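Shared workshop builds two-arm bench on an extrusion frame

Sun 1 June

Members of the Pledside workshop have put together a two-arm manipulation bench under the project name Gunach. The arms are anchored at opposite ends of a wood tabletop, on a black aluminum extrusion frame that runs around the work surface. Karthikeyan Gowda, who drew up the frame, said the bases were placed so that both grippers can reach the middle of the table.

The first job assigned to the bench is handling small paint bottles in a wooden tray. The bottles differ in height, and the short ones stand close together, leaving little clearance for the finger pads.

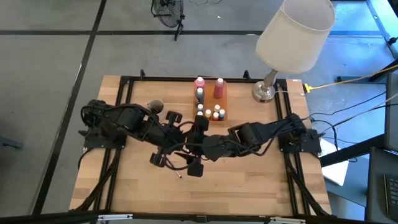 Gowda set the frame out on paper in November and changed it twice before cutting. Extrusion was chosen over welded tube so the bases can be shifted along the rail with hex keys. The parts list runs to 72 lines, most of them brackets, T-nuts and screws. Cable routing is unfinished. The current plan is to bring the arm cables down the outside of the frame and fix them at each joint with enough slack for full wrist rotation.

Motion is recorded by hand guidance and stored as short episodes. The log held 1,416 episodes at the last count, of which 50 were set aside for checking. Playback runs at reduced speed until the joint offsets have been measured again. The control software, called Skoto, was written in the workshop and logs joint angles and gripper opening for both arms.
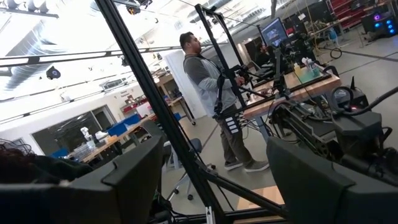

Anitha Sastry would have started with the cables. In a comment on the build log she wrote that a loop left free at the elbow will catch on the frame sooner or later, and that connectors fail before motors do. She asked for strain relief at both bases before more episodes are added.

Gowda replied that the clips are on order. The drawings and the parts list will be posted to the build log once the rail spacing is final.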